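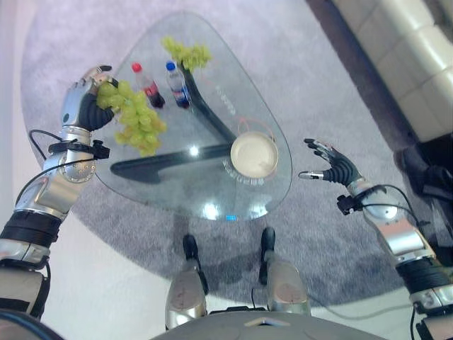
Yen-ting Tsao wrote back after the first upload and asked why anybody would test a five-finger hand on fruit when a plain two-jaw gripper would have the table cleared in half the time. Fair! I don't have a great comeback, except that I wanted to know what the fingers are good for, and a box of wooden cubes wasn't going to tell me.

Last updated: October 19, 2019

# Varken hand trials, living room set

So, what you get in this folder is my attempt to compare two hand controllers on the same humanoid, doing the same dull household stuff. The hands stay the same the whole way through. What changes is the software closing the fingers: the Jolteck controller, which works from motor current, and the Katayama one, which works from finger position and mostly ignores current unless you beg it. I'd been arguing about these two since May and got tired of arguing without files to point at.

## What's in it

- 40 sessions, each in its own folder
- video from the head camera
- joint angles and motor current for both arms and both hands
- a notes.txt per session, typed by me, spelling not checked

27 of the sessions use Jolteck and the rest use Katayama. I know, lopsided. I kept going back to the one I was still tuning, and then I ran out of weekends.

## The objects

Grapes, in bunches. Plastic drink bottles, lying down. A plate. All on a glass coffee table, with the robot's legs on the rug and the arms coming in from either side. Most of my grape attempts go to the left hand, with the right one open and off to the side, so if you're after two-handed work you'll want a different set.

Grapes are a pain in the best way. The bunch changes shape as you close on it, so a position target that was fine a second ago is now too tight or too loose. Jolteck handles this more gracefully, I think – it feels the load come up and eases off. Katayama is quicker to close and much nicer on bottles, where the shape stays put and you just want the fingers to go where you said.

Glass is the other pain. You get glare spots on it, and you can see the dark base right through the top, so anything that guesses depth from the picture alone may get confused. I left that in on purpose. If your method only works on a matte table I'd like to hear about it!

## File notes

Motor current is logged as raw counts and clipped at 4000. If you see a flat line up there, the hand was squeezing as hard as I let it. Timestamps come from the robot's clock and the video has its own, so use sync.csv to line them up (session 14 has no sync.csv, sorry, I overwrote it and only noticed a week later).

Left and right always mean the robot's left and right.

"success" in the notes means the thing got lifted and put down again without being dropped. Squashed grapes still count. I went back and forth on that one and you may well want to relabel – there's a "damage" column too, yes or no, judged by me looking at the fruit.

## Using it

Run load.py with a session number and it'll give you the arrays. plot_hand.py draws current against finger angle, and that's the plot I stare at most. Both scripts were written for the Ekel logger format, so older logs need converting first with the script in tools.

If you find mistakes, open an issue and put the session number in the title.

Related items

- Varken arm calibration notes
- Ekel logger: converting old files
- Jolteck settings I ended up with
- Katayama finger limits, left and right hand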